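Desk hoop, suction mount: notes after a month

Filed under: small things on walls

The hoop has been up since March. I am writing down how it is mounted and what I would change, mainly so I don't have to work it out again when I move desks.

It came in a padded bag from Drumura, with no instructions. The parts were a metal rim, a cord net already tied on, and a suction cup. There was no backboard and no screw plate, so the cup carries everything. The load is small. The problem is that the load hangs out in front of the cup, which means the top edge of the cup is the part being pulled away from the wall. That is where it lets go first.

My wall is painted, and painted walls are poor for suction. The first attempt held for 22 minutes. I had pressed it on dry, over dust. The second attempt was on the same spot after a wipe with dish soap and water, a rinse, and a wait until the paint was dry to the touch. It has not come down since.
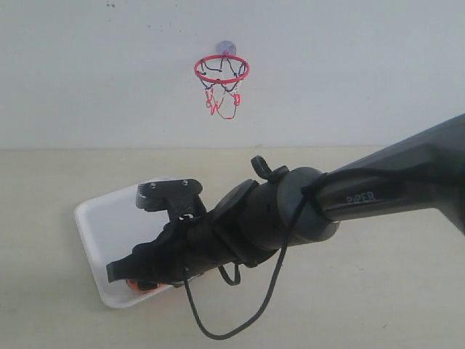 Feven Negash
Desk and shelf | Posted in the evening | 2 comments

Height. I set the rim high enough that a seated throw has to arc. Lower down, the ball goes in flat, hits the wall behind the rim and comes straight back at the keyboard. Left of center suits me because I throw right-handed from the other side of the desk.

Net. Navy blue cord at the top, red and white below. It is short and it tangles. One red loop hangs lower than the rest at the bottom. I have considered trimming it, but the net is one continuous tie as far as I can tell and I don't want to find out by cutting. Combing it straight with a pencil works for a day.

Tray. The shallow white plastic one sits on the table under the hoop, set at an angle. The raised rim stops a slow ball. A fast one clears it. Lining the tray with a folded dishcloth takes most of the bounce out, at the cost of looking like a folded dishcloth in a tray.

Ball. Foam, from the Ollach multipack. The rubber ball I tried first was too heavy and marked the paint. The faint scuffs on the wall will need a sponge at some point.

Still to do: try the cup on a square of clear acrylic stuck to the wall with removable strips. Degefa has a sheet left over from a shelf and says I can have the offcut. A smooth backing should also let me move the hoop without cleaning a new patch of paint every time. I will measure the offcut before I ask for it to be cut down.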